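08/09/2018 - bench notes, small electricals sort

Back on the drawer nobody wanted. Tiziana Fiore wants the Plelia shelf cleared before the April stock gets written off, so everything small goes into clear bins, one bin per batch, label after.

Rules as agreed w/ Ottavio De Luca:
- adapters stay with the thing they came in with, even if the plug looks wrong
- anything with a metal plate gets wiped, then bagged
- no loose connectors at the bottom of the box (lost 7 last time)
- max 60 min per batch, then stop and write it up

Batch 1 done, all cables, boring. Batch 2 is the bathroom / beauty stuff plus whatever odd bits were in the same bag. Put the gray cloth mat down first so the bench doesnt scratch the bins. White beauty device with the oval plate in the middle, slim metal cylinder next to it, white adapter up against the side. Little gold connector wants its own bag, will vanish otherwise.

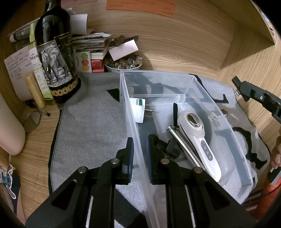
Still need to find out if the adapter belongs to the white device or to something from the Caron box. Check output on the label against the handle before pluging anything in. Black jointed piece: no idea, ask Ottavio.

Sheet is at line 1,352 now. Skasbridge pickup form not started. More bags needed, small size.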